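Horror in November, part whatever

Ok quick one tonight, I have to be up at 5 and I already know I'm going to regret this.

So I finally watched Molum. Siu-ming Lam has been on at me about it for two years, and I kept putting it off because the poster looks like a perfume ad. Sorry Siu-ming. You were right, it's great, please stop texting me.

Setup is simple. Woman inherits a boarding house, the house has one guest left, the guest won't come down for meals. That's it for the first half hour. Trays going up, trays coming back. The director (Þrastardóttir, first feature as far as I can tell) just lets the stairs do the work. I counted zero jump scares before the bath thing. And then the bath thing. I had to pause it and go put the kitchen light on.

What I liked most was the sound. Everything's a bit too close. Spoons, breathing, somebody's wool sleeve on a banister. Headphones if you can. I tried ten minutes on the TV speakers after and it's a different movie, much worse.
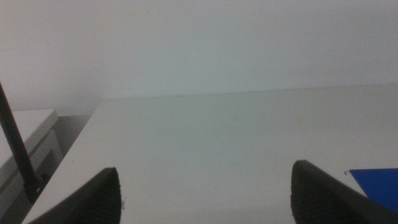
Anyway. The thing everybody argues about is the last shot, and I'm going to argue about it too. Spoilers, kind of. When she opens the door and the room has been made up for HER, same tray, same folded napkin, I don't think she's dead. Lots of people say she's dead. Nawal Belhaj did a whole long post on how she's been dead since the train and I get it, the ticket guy never looks at her, fine. But then who signs for the coal? Somebody signs for the coal!! A ghost with good handwriting? No. I think she's just the next one to stay upstairs, and that's nastier.

Could of used ten minutes less of the lawyer. Every time he showed up I checked my phone. The actor is fine, he just has all the explaining to do and it's all stuff we've already guessed.

Subtitles on my copy were rough too. One line came out as "the soup is legally binding" and I laughed so hard I missed the next bit. Maybe that's really the line. Somebody tell me.

Where to see it: I got the Kutach disc, used, no booklet. Picture is dark but I think it's meant to be. There's a commentary, haven't listened yet. The one short on there, Florden, is worth your time, a lighthouse and a dog and not much else, very mean ending. Dog is ok. I know some of you will ask.

Also the old post on haunted boarding houses is still getting comments, 1,152 views last I looked which for me is absurd, so hello if you came from there. I will answer people this weekend. Probaly.
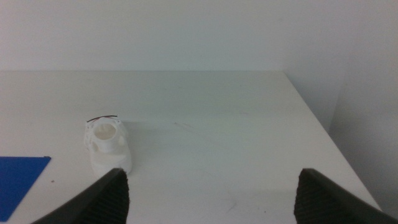

Next up

The Florden follow-up if I can find it, then something silly, I need a rubber monster after this. Suggestions in the comments, nothing with eyeballs please, I still haven't got over the last one. And if anyone has the Molum booklet and wants to scan the interview for me I'll owe you one.

Bed.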